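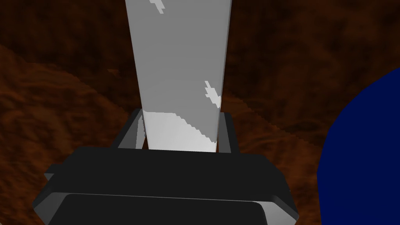
About us

Hello, and thank you for wandering over to this page. We are Zarka, a small studio that makes blog templates, page layouts and matching bits and pieces (headers, buttons, dividers, those little corner flourishes people either love or can't stand) for people who write about the things they make. Knitters, bakers, card makers, quilters, one very prolific builder of dolls' houses. If you keep a craft blog and have ever lost a whole evening trying to get a sidebar to sit where you wanted it, you are exactly who we had in mind when we started.

How it began

Tuulikki Manninen was running a paper-craft blog called Skavenach, and she wanted it to look like one of her own albums, with torn edges and a bit of stitching down the side. The templates she could find were all built for news or for photographers, so she drew her own. It took her most of a winter. The first version had a header so heavy that her sister gave up waiting for it to load and rang her to ask what the post said.

Joonas Vuorinen came along when she asked on a forum why her background repeated in the wrong place. He answered, then answered again, and by the end of a very long thread he had rewritten half the layout. They put the finished template up for free, and people started asking whether it came in green. It does now, and in plum, and in a sort of mustard we are fond of even though it is the least downloaded thing we have ever made.
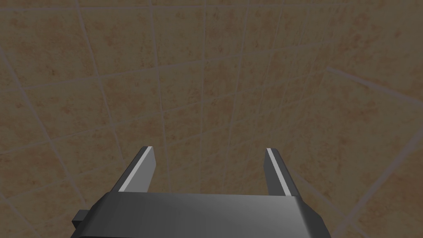
JARKITPORT, August

We have moved! After a good long spell of working from two kitchens we now have a proper room over the old Halonen stationery shop, up a flight of stairs that is steeper than it looks from the street. There is a desk each, a large table for cutting and scanning, and a kettle that belongs to both of us. If you have posted us paper samples lately and they went to the old address, please don't worry, they are being forwarded and we will write to you when they arrive.

What we make

At the moment there are 101 templates in the collection, and every one begins on paper. Tuulikki paints or cuts or stitches the pieces by hand, scans them, and cleans them up on screen, which is slow work and she wouldn't have it any other way. Joonas then builds the template around them and tries it on the oldest telephone he can get hold of. We keep the files as light as we can manage (we did learn something from that first header) and we write the instructions ourselves, in plain words, with the fiddly steps spelled out.

We also take on custom work, though only 11 blogs a year, so that each one gets a decent amount of our attention. You would start by sending us a few things you like the look of: a scrap of fabric, a biscuit tin, a page from a seed catalogue.
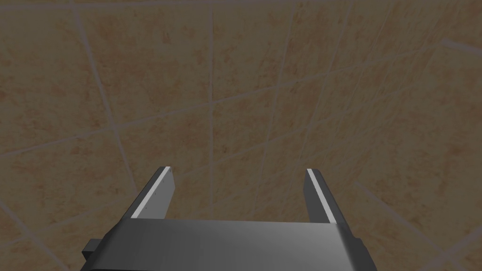
From those we put together two colour boards and a rough header, and then we talk it over with you for as long as it takes. Some people know straight away. Others need to leave it on the fridge for a week, and we quite understand that, being fridge people ourselves.

The pattern library came a bit later and has rather run away with us. It holds 855 backgrounds and borders now, sorted by colour and by season, and you may use any of them on your own blog without asking, whether or not you use one of our templates. If you sell things through your blog that is fine too. All we ask is that you don't repackage the patterns and pass them on as a set.

Every spring we run a beginners' course by email, gentle and unhurried, with one small job to do each time. The last one had 147 people on it, and we still get lovely messages from them with links to what they have been building since, every one of which gets opened and read over tea. 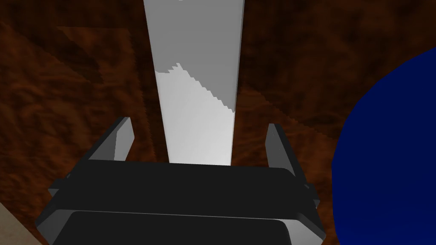 Getting in touch

The contact form is the best way to reach us, and it comes through to both of us. Please tell us which template you are using and what you were trying to do when it went wrong, and if you have changed any of the code, do say so, we promise not to tut. Joonas answers the technical questions in the mornings before ten, and Tuulikki looks after custom orders and anything to do with paper. We are closed for the whole of July, when she goes to her family's cottage and he repaints his boat, but the downloads carry on working while we are away.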